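## 4. Getting the corridor ready for an open day

If you are showing the Ledik to visitors, we do recommend setting aside a good hour before the doors open. It is a friendly machine to demonstrate, and people do love to see it set off on its rounds, but it likes to have learned its route in peace and quiet first.

1. Charge the Ledik to at least 80 per cent and leave it on its dock until the screen shows the Grindach start page.
2. Walk the route yourself, from the dock to the last stop and back again. Look for trailing leads, bags and door wedges, and move them.
3. Open or close every door and cabinet along the way, just as you mean to have it during the visit. The Ledik remembers what it meets on the first run, and a glass door standing out from the wall counts as part of the wall.
4. Choose **Learn route** and follow behind at an easy walking pace.

**Note:** Large windows and glass panels can puzzle the distance sensor, particularly when the daylight is strong. If the Ledik dawdles beside one, let it take its time. It will usually sort itself out, and you can always run that stretch again.

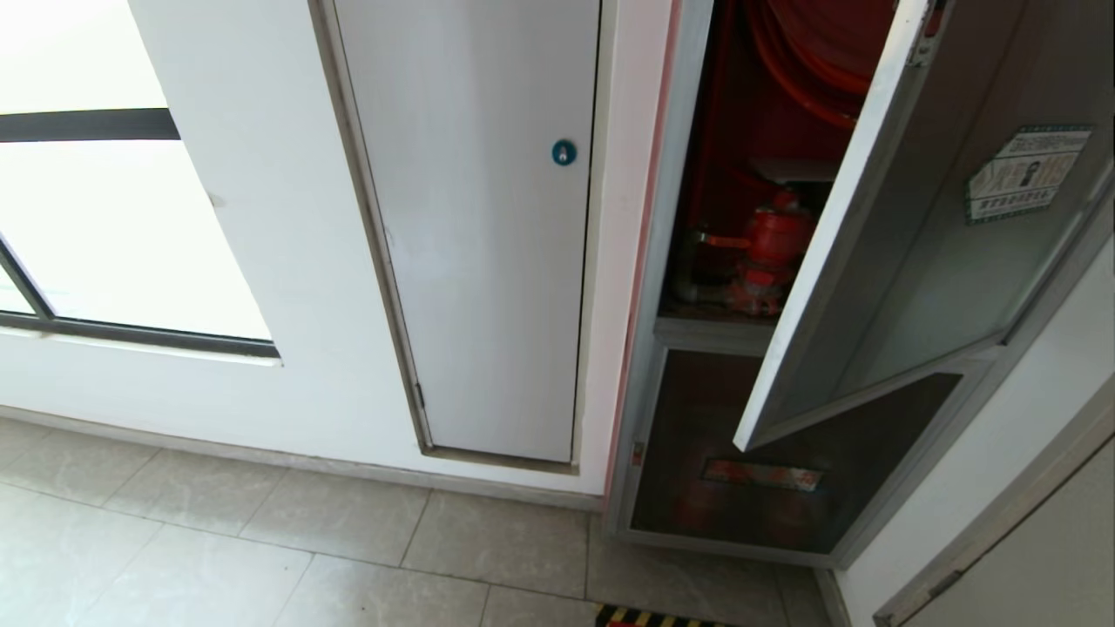 5. When the route is saved, open **Keep-clear areas** and draw one in front of each fire point, hydrant cabinet and exit. The smallest area you can draw is 960 mm wide, and we would be generous with it.
6. Set the visitor speed to 50 per cent. It looks a little slow when you are alone in the corridor, but it feels just right with a crowd of children about!

**Caution:** Never park the Ledik or its dock where it would block fire equipment, even for a few minutes while you are chatting to guests. The keep-clear areas stop it from waiting there by itself, but they can't stop somebody pushing it there by hand.

7. Do one full practice run with a colleague walking towards it. If the message **328** comes up, the saved route no longer matches the corridor, so go back to step 3.

Leave the Wannasri remote with whoever is leading the tour. The red button stops the Ledik straight away, and holding the green one for a moment sends it on again.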